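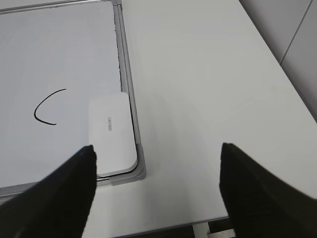 Minutes of the Club Meeting

Mirumby Judo and Self-Defence Club
Held on 21 October 2021 after the evening class
Chair: Felista Simiyu

1. Minutes of the previous meeting

They were read and accepted with one correction. The grading in April was for the junior members only, and the word "all" is taken out.

2. Mats

The chair informed that the older mats have become hard at the corners and two of them slide during throws. Cenusance has offered us 12 mats of second hand at a price of 93 each, delivery included. Several members asked if we can see them before we pay. It was agreed that Felista will go to look at them and, if they are in good state, she may order all of them. The old ones will be kept for the warm-up area — they are still fine for stretching.

3. Friendly competition with Wukotia

Wukotia club invites us to a friendly competition in their hall. They can receive up to 60 competitors from both clubs together. The rules will be the usual ones, but without armlocks for any member under sixteen. There was a long discussion about weight groups. Some parents prefer that the children are grouped by age first and by weight second. Wukotia will be asked for their opinion, and the point comes back at the next meeting.

4. Groundwork class

The instructor wishes to make the groundwork part longer, because many members are strong in standing but lose quickly on the floor. From next month it will take the second half of every Thursday class. Beginners will practise only holds and escapes.

5. Travel money

The Alemayehu fund has given us 1000 for travel to competitions this season. Members who drive others should keep their fuel receipts and hand them to the chair.
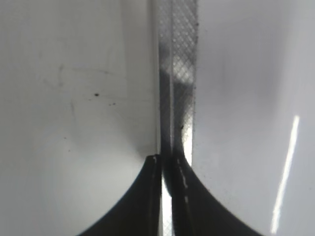

Question from a member: Can a person who has not yet passed the first grading take part at Wukotia?

Reply from the chair: Beginners may take part if the instructor has agreed and they can fall safely on both sides. They will meet only other beginners.

6. Other matters

Judo suits must be washed before each class. The next meeting will be after the competition — the day will be written to all members.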